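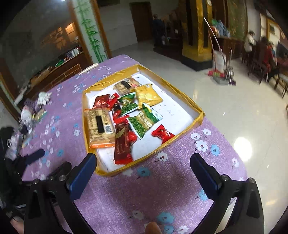 *The snack tray on the purple flowered cloth.*

# Snack table, 8th February

We put out a snack table at the Vudov reading room on the first Saturday after the winter break, and again this month. The notes on this page go with the tray and are meant for whoever sets it up next time. More pictures will be added when they have been sorted.

**The tray.** It is a shallow box with the walls covered in packing tape. The tape keeps the rim stiff, and crumbs wipe off it with a damp cloth. The inside was left white. There is some faint handwriting on the bottom, which can stay.

**The green packets.** Two of them, both with peas on the front. The nearer one has Chinese lettering. These are the ones people ask for by color, so buy extra. The shop on Mosquera Street keeps them on the bottom shelf, next to the noodles.

**The yellow packet.** Puffy, and it takes up more room than it should. Put it in after the flat ones or it slides over everything else.

**The large beige one.** Orange edges, crispy-looking surface. We lay it flat near a corner. If it stands up it hides the small pieces behind it.

**The small red pieces.** There are several, tucked in beside the bigger packets, and one set apart by the wall of the tray. They go first, mostly to people on their way out. Keep a refill bag under the table.

**The tablecloth.** Purple, with white and blue flowers. Wash it cold and hang it over the rail in the back. It was ironed in January and does not need it every time.

## Costs and quantities

The January table cost 30 dollars, which covered the snacks and a roll of tape. Over 114 people signed the door sheet that day. A full tray lasted until the middle of the afternoon, and we refilled it 2 times.

For this month we bought less of the sweet stuff and more of the salty. The leftovers went into the tin marked Tirkura on the kitchen shelf. Please check the dates on the packets before using anything from it.

## Setting up

Table against the window wall, cloth on first, tray toward the middle. Leave space on one side for cups. The folding table from Stekosby has a loose leg, so use the other one until it is fixed.

Everything is cleared by 5. Wrappers go in the gray bin by the door, and the empty tray goes back on top of the cupboard.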